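Mulis 6: planner changes for cupboards and shelves

The August release of Mulis is now on the Motport package server. Most of the work went into the motion planner and the way it handles doors.

Until now, a hinged door was stored as a fixed obstacle once the robot had finished moving it. If the door drifted on its hinges, the stored angle was wrong and the planner either refused a good path or clipped the edge. Mulis 6 keeps each door as a live joint in the world model and refits its angle from the head camera before every reach. The refit takes 44 milliseconds on the standard controller.

The grasp scorer, Xie, has also changed. It used to rank objects by visible area alone, which favoured whatever was lying in the open. It now takes a target region as well, and anything outside that region is dropped before scoring.

Sites upgrading from version 5 should clear the old door maps first. The Clondcombe test set has been extended to 100 cupboard layouts and can be fetched with the usual sync command.

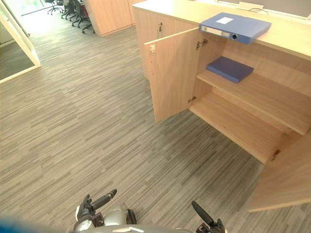 Target regions are set per compartment, and a countertop is a separate region from the shelf under it. Asked for the slim dark blue folder box on the shelf, Xie should leave the blue box file on the countertop out of its ranking, and the planner should treat both open doors as joints with their own limits. Reports of doors fitted at the wrong angle are welcome on the tracker, with the joint log attached.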